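Print this page | E-mail this page to a friend

Skaltden Hand Kit for Clubs and Classrooms
from Netureck
Page updated 14/04/2020

The Skaltden is the hand we wished we'd had when we started helping out with school robotics clubs, and we are still a little giddy every time a box of them goes out the door. It comes to you in parts, your students put it together, and at the end of it they have a hand they can program, bolt to an arm, take to a competition, and (we know, because we get the e-mails) wave at their grandparents.

Most clubs that write to us already have wheels covered. They have built the line follower, they have built the thing that pushes the other thing off the table, and now somebody in the back row wants to pick up an egg. A plain two-jaw gripper will get you part of the way, and it's a lovely first project, but sooner or later the students start looking at their own hands and asking why the robot can't do that. That's a wonderful question for a fourteen-year-old to be asking, and this kit is for the club that wants to spend a season on it.

What's in the box

Palm and back of hand, already drilled. Finger parts, bagged one finger to a bag, with the linkages, pins and a spare pin for each joint. Rubber fingertips. Thumb parts, in their own bag with a green sticker. Motors and the control board. A USB cable long enough to reach the floor. Mounting plate. Printed build book, spiral bound so it stays open on the bench. Teacher notes, including a parts checklist you can copy.

You supply a small screwdriver set, needle-nose pliers, a laptop from the last several years and a muffin tin. The muffin tin is for the pins. Please don't skip the muffin tin.

How clubs use it

The build book is written for teams of 5, and it splits the work so that everyone has something in their hands from the very first meeting. One pair starts on the fingers while another pair lays out the board and the wiring, and the fifth student keeps the team notebook, which the judges at most competitions will want to see anyway. We suggest trading jobs every couple of meetings. Plan on 6 meetings to get from sealed box to a hand that opens and closes when you tell it to – a little longer if your club is the kind that stops for pizza, and we hope it is.

After that the book turns into a set of challenges, and these are where the real fun is. The early ones are gentle: close the fingers one after the other, make a fist and let it go, hold a foam ball. Then come the marker, the paper cup and the playing card, and the playing card has humbled more than one very confident senior. The last challenge is the Trorkside Relay, named for the club that thought it up, in which two teams pass a tennis ball from one robot hand to another and neither team gets to see the other's code beforehand. Expect noise.

Felicidad Ambrosio, who runs the robotics elective at one of the first schools to try the kit, was kind enough to let us print part of her end-of-season letter:

"We finished the fingers early and I thought we were ahead of schedule. Then we spent the whole first half of December on the thumb. The students had it mounted and moving, but it kept arriving late, so the fingers would close on nothing and the thumb would come up afterward like someone joining a conversation. They ended up drawing the whole motion on the whiteboard, one line for each digit, and after that they could see what to change. I have been teaching the idea of a timing diagram for years and this was the first time a class asked me for one."

We loved that letter so much that there is now a timing diagram page in the book, with blank ones at the back for copying.

A few notes on the thumb
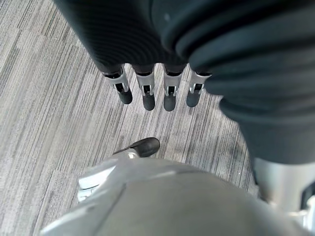 Because so many of your questions come back to it, let us say a little more. Get the fingers moving well before you write any thumb code at all. Have the students hang the hand with the fingertips toward the floor and run the open and close routine until they're bored with it, and listen for any joint that sounds different from its neighbors. Then bring the thumb in by itself, slowly, with the fingers held open. Only when both motions look right should anyone combine them. Set the speed low in the settings file for that first combined run and keep real fingers well clear – the linkages are small, but they do pinch, and eye protection stays on whenever the hand is powered.

If a rubber tip feels slick, wipe it with a damp cloth and let it dry. Solvents will ruin it. Replacement tips come in a packet and cost very little, so go ahead and order one with your kit.

Mounting it on an arm

The mounting plate fits the Jurić classroom arm with the screws supplied. For other arms, the hole pattern is drawn full size on the inside back cover of the build book, and plenty of clubs have made their own adapter in the school shop. Leave some slack in the cable where it passes the wrist! We say it in the book in large letters and we still get a snapped connector or two every season.

Ordering

The club price is $225 per hand, including the printed book and teacher notes. Schools may pay by purchase order. If your club is brand new and trying to work out whether a hand is the right second project or the right fourth one, write to us before you order and tell us what you've built so far. We enjoy those letters, and we have talked a fair number of people into starting with the simple gripper.

Reader comments

coach_dell
Second season with this kit. The students who built it last year taught the new ones and I mostly made coffee. Would love the build book as a file so I can put it on the projector.

Netureck reply
Coming soon! Write to us and we'll send you the draft.

mrs. p
Does the board work with the older laptops in our library cart? They're slow but they run.

Netureck reply
If they can open the editor, they'll be fine. Slow only matters when you're loading new code.

rowan's dad
My son has explained the playing card challenge to me at dinner 5 nights in a row. They got it yesterday. Please make a harder one.

tinbench
Seconding the muffin tin. We used a shoebox lid and are still finding pins.

Print this page | E-mail this page to a friend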